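Cloth snag (robotics)

A cloth snag is a fault in tabletop robot handling in which the fingers of a gripper catch the fabric covering a work surface. The arm may stall, drag the cloth, or shift the objects standing on it. It is usually classed as a contact fault and is most common where light items such as drink bottles are picked from trays on a draped table.

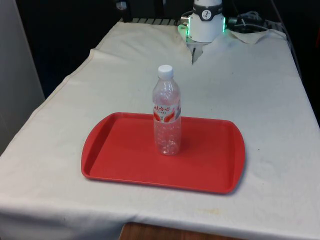

What causes a cloth snag? The arm is sent lower than the real height of the surface, most often after a calibration error or when a fold has lifted the fabric.

The term came into use at Plusska, a test site that logged 9 such faults in one August. In 4 of them the controller reported no error – the force limit had been set too high to register the pull of the fabric.

A related fault is the slipped grasp. Thin plastic bottles flex under the finger pads, and moisture on the plastic lowers friction. A bottle held near the shoulder can also rotate toward its heavier end.

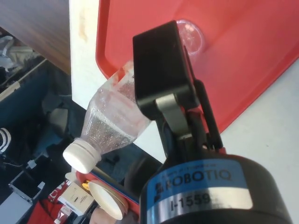 Fosance disputes the link between the two faults, saying that a slipped grasp is a matter of grip force and should be logged separately.

Common measures include pulling the cloth tight, clipping it under the table edge, and adding a height check before each descent. The Clekero checklist also asks for loose cables to be tied back from the arm's path, as a hanging cable can be caught in the same way.

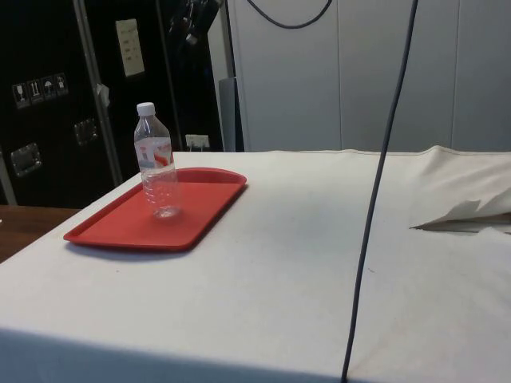

Can work resume right after a snag? Only once the arm has been stopped and raised, the fabric freed by hand, and the table height measured again.

See also: Collision detection; Emergency stop; Force limiting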